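Rukar sammelt Beispiele für lernenden Greifarm

22. Juni 2025

In der Werkstatt der Firma Rukar hat eine neue Reihe von Aufnahmen begonnen, mit denen ein lernendes System das Greifen und Führen von Gegenständen üben soll. Das Projekt trägt den Namen Dimura und läuft seit März. Geleitet wird es von Setareh Nouri, die vorher in der Softwareabteilung des Hauses gearbeitet hat.

Das Ziel ist, dass ein Roboterarm mit unregelmäßigem Untergrund zurechtkommt. In vielen Versuchen liegen die Gegenstände auf einer glatten Platte, und das System lernt dann auch nur die glatte Platte. Bei Dimura wird deshalb mit Behältern gearbeitet, die mit zerknittertem Packpapier ausgelegt sind. Das Papier hat Falten, wirft Schatten und liegt nach jedem Durchgang ein wenig anders. Für die Kamera sieht der Boden also selten gleich aus.

Jede Aufgabe wird in 100 Durchgängen aufgenommen. Eine Person steuert den Arm, eine zweite bereitet den Behälter vor und notiert, was in diesem Durchgang verändert wurde. Nach 12 Durchgängen wird getauscht, weil die Konzentration beim Steuern schnell nachlässt. Gespeichert werden das Bild einer festen Kamera, die Stellung der Gelenke und die Öffnung des Greifers.

Auch misslungene Durchgänge bleiben erhalten. "Wir haben am Anfang alles gelöscht, was nicht schön aussah, und das war ein Fehler", sagt Davoud Dehghan, der die Daten prüft. Wenn ein Gegenstand im Greifer verrutscht und die Person am Steuer ihn wieder ausrichtet, ist diese Korrektur für das System eine wertvolle Information. Solche Stellen werden von Hand markiert. Bis jetzt sind 34 davon für das Training freigegeben.

Schwierig ist vor allem das Papier. Es reißt mit der Zeit ein, und einzelne Streifen stehen vom Boden hoch. Die Gruppe hat lange besprochen, ob man es dann sofort wechseln soll. Man hat sich dagegen entschieden - der Behälter wird erst neu ausgelegt, wenn das Klebeband am Rand nicht mehr hält.

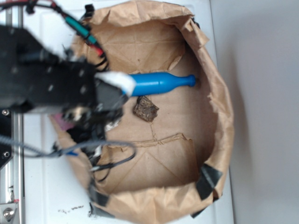

Eine zweite Frage betrifft die Kabel. Sie bewegen sich mit dem Arm und verdecken je nach Stellung einen Teil des Behälters. Vira Hutsuliak hat vorgeschlagen, dieselben Aufgaben zusätzlich mit enger gebundenen Kabeln aufzunehmen, damit man beide Varianten vergleichen kann. Darüber wird nach dem Ende der jetzigen Reihe entschieden.

Vorgesehen sind insgesamt vier Aufgaben, zwei davon sind abgeschlossen. Danach soll das System zum ersten Mal ohne Steuerung durch einen Menschen arbeiten, zunächst nur mit Gegenständen, die es aus den Aufnahmen kennt. Mit schnellen Erfolgen rechnet Nouri dabei nicht. Die Daten will Rukar später auch der Partnerfirma Zekatow zur Verfügung stellen, die an einem ähnlichen Greifer arbeitet. Ein Termin für die Übergabe steht noch nicht fest.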